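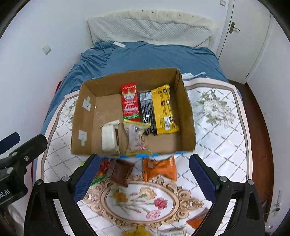

Ticket: Snack parcel contents crushed on arrival, second time
Opened by: Aranka Bíró
Handled by: Csenge Szalai, Urndale parcel help desk
Status: Closed

Aranka Bíró wrote:

Hello, and I hope I've picked the right form, as there were several and the one for "damaged goods" wanted a shop receipt, which I haven't got. I send a box of snacks every couple of months to my nephew Dénes, who is studying in Plamley and misses the things we used to buy together at the Chinese grocer near my flat. The last two boxes have reached him with the soft things squashed. The outside of the box looked perfectly all right both times, he says, apart from one corner. It was the soft breads that suffered most, and a bag of crisps that had turned more or less to powder (he ate it with a spoon, bless him).

I'm packing the July one now, on the bed as usual, and I'd like to get it right before I tape it up. I've got the cakes and breads and the bigger bags in, all over to the right, and a few smaller packets still to go in. It's an ordinary brown box. Am I doing something silly?

Csenge Szalai replied, 11 a.m.:

Hello Aranka, thank you for such a clear message, and yes, this is the right place. I'm sorry about the breads. I looked up both parcels and neither was marked as dropped or opened, so I think we should look at the inside of the box first.

From what you've sent, everything is leaning to one side and the other half of the floor is bare. The moment the box is tipped on the belt, the whole lot slides across and the soft things end up underneath. Could you try this before you close it:

Take everything out again, sorry! Put a layer of crumpled paper on the bottom. Lay the heavier, firmer packets flat across the whole floor, both halves. Put the breads and anything cake-like on top of them, and the big puffy bags upright along the sides, where they make quite good cushions. Then more paper until nothing moves.

One question as well: what is the box made for, and how much does it weigh when full?

Aranka Bíró wrote:

It came with a set of Istiretti saucepans, so I imagine it's a decent one. It's been in my wardrobe since then. Full, it was 8 kilos last time, because I put in jars. No jars this time, as Dénes has asked for none (he has one shelf, and shares it).

I did what you said. I hadn't any paper, so I went down to my neighbour Ottó Vörös, who keeps his newspapers, and came back with far more than I needed and a bag of plums. The firm packets are flat on the bottom now and the pale bread sits on top in its clear wrapper. I gave the box a gentle shake and I can still hear something going about on the left.

Csenge Szalai replied, 2.40 p.m.:

We're nearly there, I think. A rattle on one side usually means a gap low down that the paper hasn't reached. Push some into the corners with your fingers before you add anything on top. Small packets are useful for this, so if you still have a few left over, tuck them in there.

With the jars gone you may also find the box is simply too big. You can cut down the four corners to the height of the contents and fold the walls over. My colleague Zoltán Oláh says a box that is a third air will always give trouble, and he has unpacked a great many of them.

Last thing: the tape. Please run it along the middle seam and over both short edges, underneath as well as on top.

Aranka Bíró wrote:

Cut down, stuffed, shaken – silence! I was so pleased I shook it again. I used nearly all the tape and had to stop myself adding a bar of Antal chocolate through the last gap. It goes to the counter this afternoon.

Aranka Bíró wrote, reopening the ticket:

Only to tell you it came. Dénes says one cake has a dent and everything else is fine, crisps included. He'd like to know why I've started sending him Ottó's crosswords, all of them half done.

Csenge Szalai replied:

I'm so glad. I've noted the packing steps on your account, and I'll close the ticket now. If the next box has jars in it again, write to us before you pack and I'll send you the sheet for glass.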